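Trarkura hand-held teaching grippers (pair) - a long-term review

Reviewed by Kirsty Blackburn

I put off buying these for most of a year. My little robot arm at home had been taught everything by remote control up to then, sitting at the desk with a Burkel controller in my lap and squinting at a screen, and I had got fairly good at it in the way you get good at parking a car you don't much like. But each new task took a whole evening, and my wrists complained. So when the Trarkura pair came down to 284 pounds in November I gave in, and I have used them most weeks since.

If you haven't come across this style of teaching before, the idea is lovely. You hold a gripper in each hand, you do the job yourself with its fingers instead of your own, and the recordings go off to be learned from. The arm needn't even be switched on. My mother picked them up and was moving clothes pegs between two bowls inside a minute, which she never managed with the Burkel (she did try, bless her, and the bowl survived).

They arrive well packed, with a charging lead, a spare set of finger pads and a printed booklet that somebody has taken real trouble over. Charging takes 3 hours. The triggers are light at first and you will pinch everything far too hard for a day or two - do persevere, as the feel comes quite suddenly. I would have liked a softer handle. After a long session there is a red line across my palm, and I have ended up winding bicycle tape round both grips, which has helped a good deal.

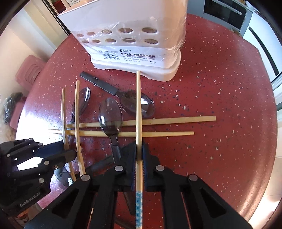

Small, thin things from the kitchen drawer are where I think this way of working really earns its keep. Picking up something narrow from a hard surface, turning it upright and letting go at the right moment involves dozens of tiny corrections, and with a remote control I was always a beat behind myself. Holding the gripper, I make those corrections without thinking about them. I do still slow down for anything shiny or see-through, and I try to muddle the pieces up differently for each go so that the arm doesn't just learn one tidy arrangement.

The software is the weaker half. Ustia, the program you load your recordings into, is pleasant enough to look at but it will not let you rename a session once it has been saved, and I now own a great many called "test again". Trimming the dull bit at the start of each recording is fiddly too. I wrote to the helpdesk on a Friday and had a kind, full answer by teatime, though the answer was that they were thinking about it.

As for results, I recorded 400 goes at clearing cutlery over a few weeks and the arm now copes far better than it did with my remote-control lessons. It still fumbles when two things lie across each other. I fumble then as well, so I can hardly blame it.

A friend has the Sundqvist set, which is lighter and has a much nicer trigger, but it costs a fair bit more and comes as a single. For two-handed jobs I'd stay with the Trarkura. I am giving it 8 out of 10, with a mark off for the handles and another for Ustia, and I will come back and update this if they ever let me rename those sessions.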